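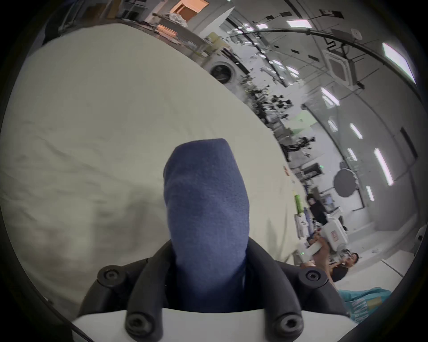 A slide-out is only as dry as its worst corner, according to one remark printed in the Trirport owners' handbook, and the sentence has been repeated in much of the later writing on slide-out seals. A slide-out seal is a flexible strip fitted around the opening of a recreational vehicle through which a movable room section, or slide-out, travels. It keeps out rain, dust, insects and drafts while allowing the section to move in and out.

Types

Most slide-outs use two kinds of seal together. The bulb seal is a hollow tube of rubber that is compressed when the room reaches the end of its travel. The wiper seal is a flat blade that stays in contact with the wall of the room while it moves, pushing water and loose dirt away from the opening. A combined profile, in which the bulb and the wiper are molded as one piece, is common on newer trailers and simplifies replacement.

Seals are usually made of EPDM, a synthetic rubber chosen for its resistance to sunlight and ozone. They are attached with adhesive tape, with screws, or by means of a clip-on base that grips the edge of the wall flange. The corners are the weakest points of any installation – two straight lengths meet there, and the joint must be either mitered or covered with a separate corner piece.

History

Early slide-outs were closed off with strips adapted from household doors, which hardened quickly outdoors. The Wavholm travel trailer, redesigned in 2000, was sold with a double row of bulb seals, one on the inner flange and one on the outer. Its successor, the Fovgate, kept the double row and added a wiper along the top edge, where standing water had been a frequent cause of complaint.

The Fovgate service manual lists 83 separate parts for the slide-out assembly, of which three are seals. The manual was revised on 11 May 2019 to require that all three be replaced at the same time.

Wear and inspection

Seals fail through flattening, cracking, tearing or loss of adhesion. A bulb that has been compressed for a long period may not return to its original shape, and a wiper may fold the wrong way if the room is moved while the blade is stuck to the wall. Dirt carried on the roof of the slide-out increases wear along the upper edge.

Inspection normally begins with the room fully extended. The outer seals are checked for gaps, the room is then retracted, and the inner seals are checked from inside the vehicle. Light showing at a closed seal indicates a gap. Stains on the floor or soft spots in the wall paneling suggest that water has been entering for some time.

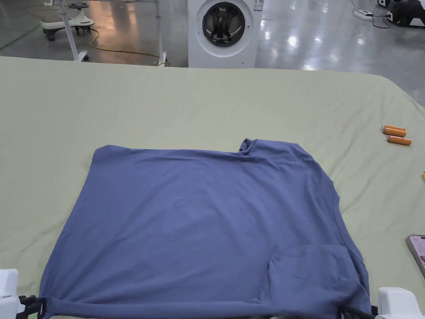
Conditioner should go on before storage and again in spring, a contributor to the Parsons campground newsletter wrote one November, adding that a single yearly treatment had not kept the wipers on a parked trailer from sticking. Manufacturers' instructions differ on this point. Products containing petroleum are generally avoided, as they can cause the rubber to swell.

Replacement

Replacement seal is sold by the foot or in rolls; a 40-foot roll may be enough for one large opening, depending on its size and the number of rows fitted. The old strip is pulled away, the flange is cleaned of adhesive, and the new strip is pressed into place without stretching. Stretched rubber shrinks back later and opens a gap at the corners.

See also

Slide-out topper
Roof membrane
Weatherstripping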